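# Por que é que a hora muda quando viajamos?

No ano passado, em junho, fiz uma viagem tão comprida que jantei duas vezes no mesmo dia. A sério! Almocei no avião, jantei no avião, aterrei e... ainda era hora de lanche. E depois houve outro jantar (comi tudo, claro).

Então como é que isto acontece? Imagina uma laranja a rodar devagarinho à frente de uma lanterna. Metade da casca está iluminada e a outra metade está às escuras. A Terra faz o mesmo com o Sol: dá uma volta inteira sobre si própria em cada 24 horas. Quando tu estás a tomar o pequeno-almoço, há meninos do outro lado do mundo a vestir o pijama.

Para ninguém ter de ir para a escola a meio da noite, as pessoas dividiram a Terra em fatias, como os gomos da laranja. Chamam-se fusos horários. Se viajas para leste, adiantas o relógio. Se viajas para oeste, atrasas - e foi isso que me deu o jantar a mais.
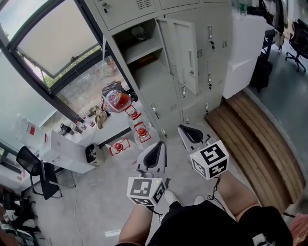
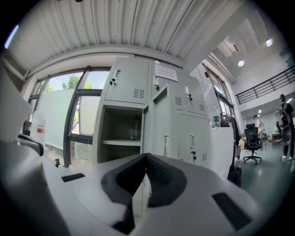
Kam-wah Chiu escreveu-me a perguntar se, viajando sempre para oeste, uma pessoa podia ficar mais nova. Adorei a pergunta! Infelizmente não dá. No meio do oceano Pacífico há uma linha imaginária, toda torta, e quem a atravessa para oeste salta um dia inteiro no calendário. Lá se vão as horas todas que tinhas ganhado.

O teu corpo também tem uma espécie de relógio, e esse não se acerta com um botão. No meu primeiro dia de férias, depois de um voo de cerca de 3945 quilómetros, acordei cheia de fome quando ainda estava escuro lá fora. Fiquei à janela do hotel Hircombe a comer bolachas e a ver passar o camião do lixo.

O que me ajuda é apanhar luz do dia logo de manhã, beber água e não fazer uma sesta de 5 horas (já fiz, foi péssima ideia).

Se quiseres experimentar em casa, pega numa laranja, espeta um palito de cada lado do meio e acende uma lanterna num quarto escuro. Roda a laranja muito devagar. Quando um dos palitos chegar à luz, vê onde está o outro!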